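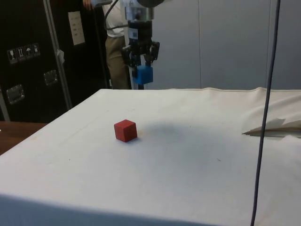

White table cloth: gray front edge, and one corner that will not lie flat
Started by linden_and_salt in Laundry and Linens, 2022-11-27

linden_and_salt
Posts: 2
Hello to all. I have a question about washing a white table cloth, and a second question about keeping it flat. I wash it myself, warm but not hot, with a normal powder for white laundry, and I iron it while it is still slightly damp. The middle part is satisfactory. It has a few creases and some small dark specks and smudges, but I can live with these. What I do not like is the front, where the cloth goes down over the edge of the table: it has there a soft gray tint. And at the right, near the far corner, it is standing up in folds with a pointed piece in the air, like a napkin in a restaurant. I pull this flat and later it is again the same. We put wooden blocks and other small things on the table, no food and no drinks, so I do not understand from where the gray can come. Should I bleach? I would prefer not to, but I will do it if there is no other way.

marrowbone
Posts: 3,630
Don't bleach yet. Gray along a front edge is nearly always people. Sleeves, forearms, belt buckles, whatever leans there. It's body oil with dust stuck to it, and bleach does very little for oil. Rub plain dish soap into the dry cloth along that edge, wait half an hour, then wash as hot as the care label permits. Do it twice before you decide it failed.

tansy_row
Posts: 1,586
Are we sure it is dirt at all? There's a big gray patch on the cloth to the right of the red block too and that one is plainly a shadow. A cloth that bends over an edge gets less light on the part going down. I would carry it to a window before I put anything on it.

marrowbone
Posts: 3,630
The patch by the block is a shadow, sure. Doesn't make the front one a shadow. She washes the thing, she has had it in her hands.

linden_and_salt
Posts: 2
Thank you both for the quick answers. I have now taken the cloth off and held it at the window, as tansy_row has recommended. The result is that you are both a little right. A part of the gray was gone when the cloth was hanging in the light. But there is still a band, as wide as my hand, where the white is more tired than in the middle. I also turned it over and on the underside the band is weaker. So it comes from above, I think, and I will try the dish soap. The care label was cut out long ago, unfortunately. Is 60 degrees Celsius a risk when I do not know what the fabric is?

quillpen77
Without a label I'd stay at 40 and give it more time. A long soak does what heat does, only slower. My neighbor boiled a cloth of unknown make and it came out a hand shorter on one side. It still fits the table if you put the table against the wall.

marrowbone
Posts: 3,630
40 will not move old oil. Test it: mark a short stretch of the hem with two pins, measure between them, wash at 60 once, measure again. If it shrinks a little, a table cloth can afford it, and that's all the shrinking you'll get or nearly.

quillpen77
"Or nearly" is the part I don't like. And if the hem shrinks and the cloth doesn't, you have a wavy edge forever. The stitched hem at the back looks tidy now. I wouldn't gamble with it.

Hellwig_S
I am Sieglinde Hellwig, and I did the washing and mangling for a small guest house for many years, so please allow me a word on the hem. quillpen77 is correct that thread and cloth can shrink differently. It is not so much the temperature that does this, it is the spinning and the drying after. Take the cloth out while it is still quite wet, pull the hem straight between two people, and hang it over two lines so the weight is shared. I have washed many cloths without labels at 60 in this way. Some became shorter, I will not say otherwise, but the edges stayed straight.

For the gray I use Skelent paste, which one rubs in with a nail brush, and after it a rinse with a small glass of white vinegar. Do not put the vinegar in together with the powder. They work against each other.

tansy_row
Posts: 1,586
Can't stand the smell of Skelent. Washing soda in the soak gives me the same result and costs next to nothing.

Hellwig_S
Washing soda is also good. The smell goes away after one day outside.

tansy_row
Posts: 1,586
Outside, in this weather!

linden_and_salt
Posts: 2
I have read everything carefully and have made a decision: dish soap first, then a soak overnight with washing soda, then 40 degrees. If the band is still visible I will go to 60 with the two pins. May I come back to my second question, the corner? I have considered to fix the cloth from below with tape, but I take it off for washing and do not want glue on it.

marrowbone
Posts: 3,630
No tape. Glue and a hot iron, you'll never get it out. What's under the folds in that corner? It seems there is another layer tucked under there.

linden_and_salt
Posts: 2
Yes, there is a layer of material tucked under. I believe the cloth is simply too long for the table at this side, and the remaining part has been pushed under itself instead of hanging down. So every time somebody pulls at the front to make it smooth, the pile at the back gets a new shape.

quillpen77
Then that's your whole problem. Pull all the extra toward one side and let it hang. Or fold it under properly in one flat fold the full length of the table, and iron the fold in. A pile in one corner will always creep.

tansy_row
Posts: 1,586
Or cut it and hem it new. If you have 3 sides that hang nicely and one that doesn't, the cloth is telling you something.

quillpen77
Cutting a cloth before you've washed it at the final temperature? Please wait with the scissors. If it does shrink you'll want every bit of that extra.

tansy_row
Posts: 1,586
Fair. Wash first, cut second.

Hellwig_S
If you do not like to sew, there are clips which hold the cloth to the table edge. I have the ones from Hellar, a bent steel strip. They are sold at Böttcher, in the drawer under the curtain hooks, you have to ask. One must look at the thickness of the table top before buying. Mine are too narrow for my kitchen table and I use them only on the balcony.

marrowbone
Posts: 3,630
I have Hellar clips as well and they leave rust marks if the cloth goes on damp. Small sewn-in weights in the corners are better. Old curtain weights work, just take them out for the wash.

Hellwig_S
Mine have not rusted, but I never lay a damp cloth.

pip_and_thimble
Different question, does it bother you that the blocks slide on it? I have the same kind of wooden ones, red and so on, and on a loose cloth ours pull little wrinkles behind them when the kids push them. I put a thin felt under the cloth and it stopped. It also made the cloth lie flatter in general, corners too. The felt I bought from the Gostance market in August, end of a roll, it didn't even need cutting.

linden_and_salt
Posts: 2
I have not thought of felt. Does the color of it shine through? My cloth is white and I do not want a green table.

pip_and_thimble
Mine is cream, you can't see it. Gray would show, I tried a scrap. And wash the red blocks by hand if you ever wash them, with a cloth that is barely wet. One of ours left a pink mark on a white pillowcase after the kids had bathed it.

marrowbone
Posts: 3,630
Seconding the felt. Still no tape.

linden_and_salt
Posts: 2
The cloth is now in the tub with the washing soda, and the water has already a color which I prefer not to describe – so there was dirt in it, tansy_row, at least a little. Tomorrow I will put it in the machine at 40. I have set the two pins in the hem anyway, and I will measure also at the low temperature, so that we have a comparison. For the corner I will try the flat fold with cream felt under it, and the scissors stay in the drawer for the moment.

tansy_row
Posts: 1,586
Water from any cloth goes gray in soda. But post the measurements, I'm curious about the 40.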